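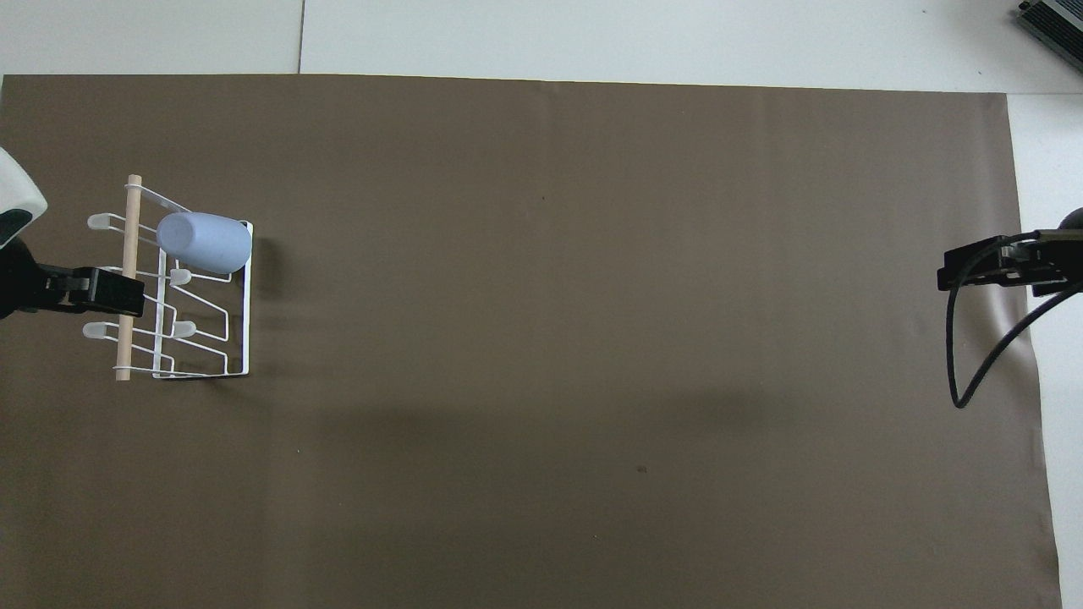 Rust spots on a coated wire dish rack, can I save it?

Posted by Kanako Tsuji, 16 September 2019

I love my white wire rack, it fits my counter perfectly! But there are orange dots where the coating has chipped near the feet. Is it worth fixing or do I toss it?

2 answers

Tumaini Wanyama
Save it! Rub the spots with baking soda paste and an old toothbrush, rinse, and let it dry overnight. Then dab on appliance touch-up paint, two thin coats.

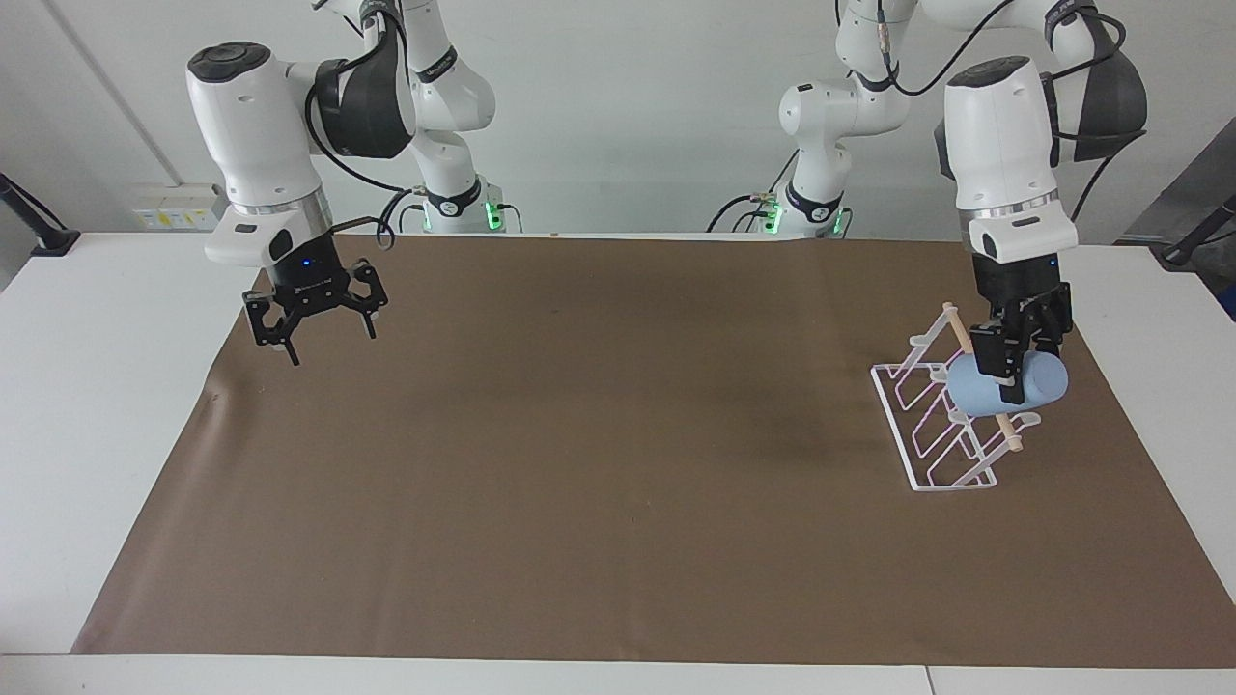 Give the paint a full day before you load any plates (I rushed mine and it peeled, ugh). Keep it on the feet and away from the slots where dishes touch. Mine has lasted since January and still looks great!

Peninah Mwakalinga
Clear nail polish works too. Got 8 months out of it.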